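What I Keep in My Coat Pockets 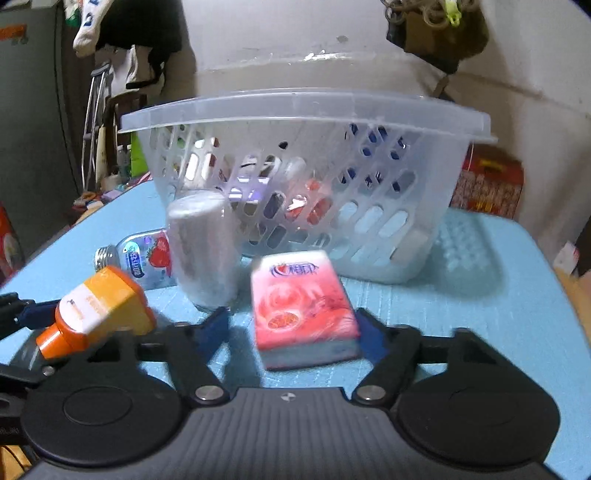
Posted by the author of Kumcombe Notes | 17 Mar 2021

Print this post | E-mail this post

I have had a cold since the end of February, and it has made me think about pockets. My winter coat has two deep ones and a small one inside that closes with a snap. For years I put everything in the right one and then stood at the door digging for my keys.

This month I set some rules. Keys go on the left with nothing else. Tissues and lip balm go on the right. The inside pocket holds my bus card and a folded ten-dollar bill.

The tissues were the hard part. I used to buy the big box and stuff a handful in my pocket, where they turned to lint by lunchtime. Small packs hold up much better. The drugstore on Kivirum Street sells them next to the register, and I buy one when I get cough drops. The scented ones bother my nose after a day or so, so I read the label first now.

I also stopped keeping receipts. I found 7 of them in the lining, where they had slipped through a hole I didn't know about. One was for a muffin. I sewed the hole shut with black thread, and the stitches are ugly but they hold.

My old coat had no inside pocket at all, and I lost a bus card out of it on the 118 going home. The replacement took two weeks to come. I would not buy another coat without a snap or a zipper somewhere.

Next I want to sort out the bag I take to work. It has a side pocket I have not opened since last summer.

Contact | Copyright 2021 Kumcombe Notes | Back to top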